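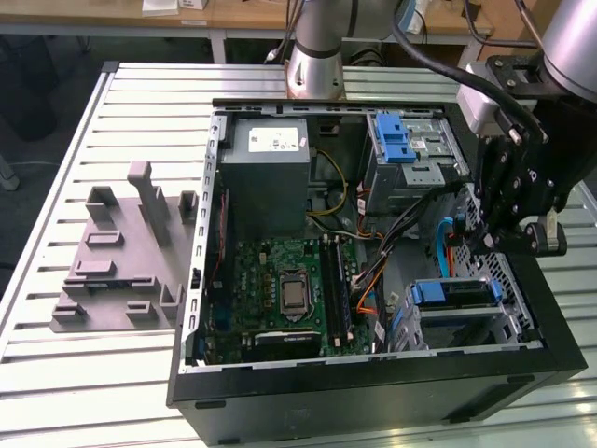 An open desktop tower on the teardown bench at Nevden's Olside depot.

Home About News Careers Contact
Search this site Enter keywords Go

Olside, Fri 14 December – Nevden has put robot arms to work on the dullest job in computer recycling, and staff at its Olside depot have so far declined to mourn it.

The Pan teardown cell, built with integrator Cekier, is being introduced to help strip retired office desktops for parts. Until now that meant 49 towers a shift, plenty of skinned knuckles and a colourful vocabulary.

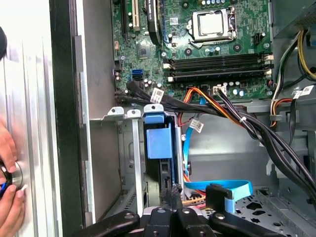 The depot's six bench technicians keep their jobs, their hours and their labelled mugs. Four have trained as cell operators, with a pay rise to match. They decide what is worth salvaging, deal with stubborn cables and overrule the software when it gets ideas. The other two have moved to testing and resale, where the chairs are better.

Cekier's original proposal ran to 122 pages. The technicians returned it with notes, mostly in the margins and mostly printable, and their order of work is the one Pan now follows.
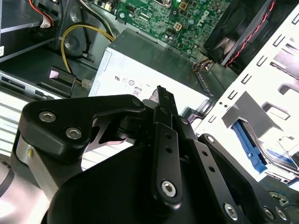

What happens next

Nevden will review the cell with staff after the summer break. The radio stays under human control.

Media enquiries: Nevden communications desk, Olside.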